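Wiping Things for Robots, Week Two

July 2020

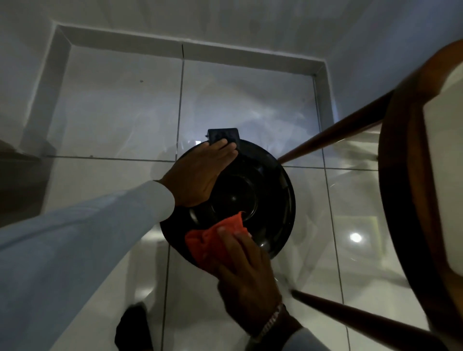 A reader going by Tondus wrote in after my last post to say that I was being unfair, that every robot club has to start with boring chores, and that a machine which can't hold a thing still and clean it has no business doing anything harder. Fine. I have no quarrel with boring chores. I do plenty of them.

My quarrel is with the arithmetic. The Sutherland club started its household project in June, and the plan is for us to record ourselves doing simple jobs at home until there is enough for the Ramitz arm to learn from. The target is 310 clips. We have 154. Wiping is my job, so I go at something round and black with an orange-red cloth, one hand holding and the other rubbing, and then I label the clip and do it again.

What does the arm get out of this? I keep asking at the online meetings and I keep getting the word "generalize." My left hand does half the work and I couldn't tell you how. It presses harder when the cloth drags, and it lets up when I get near the rim. None of that is in the label. The label says "wipe, round, two hands."

The arm has one hand, by the way. I brought this up and was told a second one is on the wish list. Last year's wish list had a second one too.

Then there is the Grasinow meet, which is supposed to happen online this fall. The entry form wants a cleaning task with a score, and we still haven't settled what clean means. Shiny is no use as a test, because some things are shiny when they're filthy. I suggested a dab of flour and a scale. That got a thumbs-up and no reply.

I'll finish my share, because I said I would and because I do want to see the first training run, even if I expect it to polish the air a couple of inches to the left. If it does better than that I'll post the numbers here, and Tondus can have the first comment.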